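December, 9:40 am. Right gripper dropout, Corby pair

Third dropout on the right hand gripper since the Clikby firmware went on. Same symptom as before: the jaw width reading freezes, the hand keeps moving, and the log carries on as if nothing happened. No alarm on the console. I only caught it when I plotted the run and saw a flat line 1,000 samples long where the jaws should have been closing.

Went back through the earlier takes on the tea task. 38 runs checked, 29 clean. The rest have at least one flat stretch on the right side. Left side is fine in all of them. I've moved the bad ones to the Hulme folder so they don't get into the training set. Please don't delete them yet, I want the timestamps.

Swapped the two cables at the hub. Fault stayed on the right gripper, so it isn't the cable or the port. Opened the housing and found the encoder connector not fully seated. Pushed it home, put a dab of hot glue on it, closed up. Wiggled the cable for a few minutes with the live plot open and got no freeze. Not calling that fixed. It behaved for most of a morning last time too.

Safety side, more serious than the lost data. If this happens in live follow mode, the arm will hold the last jaw width and keep squeezing whatever it has. Jendden's controller only times out when the whole packet stops, and the packet doesn't stop here, just the one value in it. Live follow is off for both arms until there is a stale value check. I've taped a note on the console. Recording by hand is still OK.

Check to add: if the raw encoder count is exactly the same for 4,000 ms while the wrist is moving, stop the take and beep. Real readings always jitter by a count or two, even with the jaws held still.

Next: repeat the tea box runs with the reseated connector and plot each one before starting another. 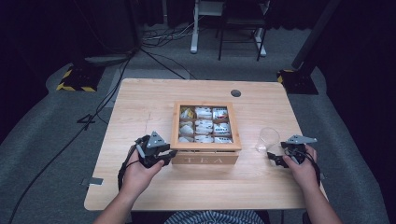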